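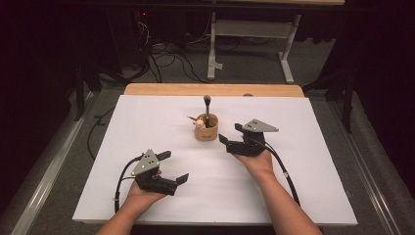

The Pot Is Not Where the Pen Goes

I have read a lot of advice on desk tidying, and nearly all of it ends with a small container. Your pens are all over the place? Get a cup. Your brushes roll off the table? Get a cup for those too. The advice has been the same since I was in school, when the cup was a soup can with felt glued around it, and I would like to register some doubt.

I work at a white table and I own two of these things. One is a little round wooden cup, and it holds a brush with a black handle. The other is a small tan pot made to look like a crumpled paper bag, with the top folded over. The word "Good" is printed on the front of it, inside quotation marks. I have thought about those quotation marks more than the designer probably did. Who is being quoted? Is the pot good, or do people merely say so? In my experience the second reading fits better.

The bag pot came from Humora, a gift shop a short drive from me that sells candles, socks with sayings on them, and what it calls desk companions. I paid 20 dollars for it. The wooden cup came from the clearance shelf in the same shop and cost 7. Both were bought in the same hopeful mood, the one that comes over me every July when work slows down and I decide that the trouble with my desk is a lack of things on it.

What did I want from them? I wanted the pen to have a home. That is the phrase the tidying people use, a home for everything, and it is a nice phrase. It also assumes that the pen was homeless to begin with. My pen had a perfectly good place to be, and that was on the table, next to my hand, where I had just put it down and would want it again in a minute. A pen in a pot has to be fished out. A capped pen in a pot has to be fished out and then uncapped, and by that time I have forgotten the phone number.

So the pen lies on the table. It lay on the table before I bought the pot and it lies on the table now, and the pot stands a little way behind it.

I don't think I'm unusual. Look at the desk of anyone who writes things down by hand and see where the pen in use is. The cup is full of the other pens: the dried-up one, the hotel one, the green one, the one that belongs to the bank. A pen cup is mostly a place to keep pens you have stopped using without having to admit it. At one point I emptied the mug I used before I bought the pot and found 39 pens and pencils in it. Most of them wouldn't make a mark. I threw those out, felt wonderful for an evening, and bought the pot to celebrate.

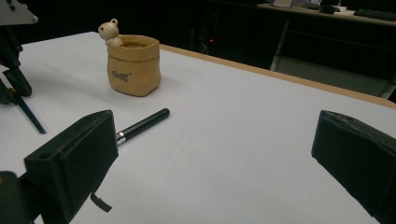

OPINION: HOME AND DESK

There is a defense of the small pot, and I should be fair to it. The defense is that it's nice to look at. Fine. I like looking at the bag one. The creases are well done, and a stiff object pretending to be a floppy one is a joke I still enjoy on a slow afternoon. If the shop had sold it to me as a joke for 20 dollars I would have no complaint. It was sold to me as storage, on a shelf marked "Get Organized," and that's where my patience gives out.

The same goes for the makers of the grander stuff. Skundow, the mail-order outfit whose catalog keeps turning up at my door, will sell you a desk set for 70 dollars: a tray, a cup, a smaller cup, and a dish for paper clips. I haven't bought a box of paper clips in years. I have the same handful I've always had, and they live on the papers. To use the dish I would need to take the clips off the papers, and then I would have loose papers, and I suspect Skundow has a tray for that.

I notice too that these containers bring in more things than they put away. The wooden cup has one brush in it, a soft round-headed one, and for a brush like that I concede the cup makes sense. A brush wants to stand up with its bristles in the air. One point to the cup. But a cup with a single brush in it looked bare to me, so a small cream-colored figure with little ears is now perched at the rim, half tucked in. I like it a lot. It does no work whatsoever. It also has to be held when I pull the brush out, or it goes over, so I have taken a brush that was simple to pick up and given it a guard.

A tidy-minded reader will say I'm just doing it wrong. The figure should go on a shelf, the pen should go in the pot, and I should spend a week building the habit. I have tried the week. I tried it with the pot at the right of the table and again with the pot at the left. I was still laying the pen down flat every time, because that's what a hand does at the end of a sentence. 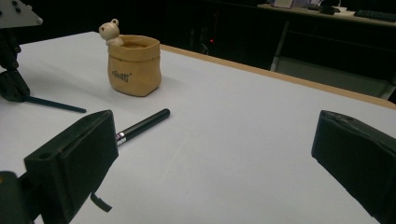
What I would believe is advice that started with where things already are. If the pen always ends up in the same spot, that spot is its place, and you can clear the space around it and be done. It costs nothing and there's no shelf for it at Humora. The keys are the same. Ours land on the corner of the kitchen counter, every day, eighteen inches from a row of key hooks we put up with some ceremony. The hooks hold a dog leash and a tote bag.

A market stall in Darwish Street, near the bus stop, sells plain tin cans with the labels soaked off, for people who want that look. I stood there for a while the other week with one in my hand. It was cheaper than the bag pot and would hold more. The label on the string said "Nukus" and underneath it, "for pens, brushes, utensils, anything." I have grown wary of containers that are for anything. Anything is what ends up in them.

I put it back. The brush already has its cup, and the rest of the brushes are in a drawer, where they roll around a bit when I open it and I find them right away. The pot stays because I'm fond of it, quotation marks included. I've stopped trying to put the pen in it.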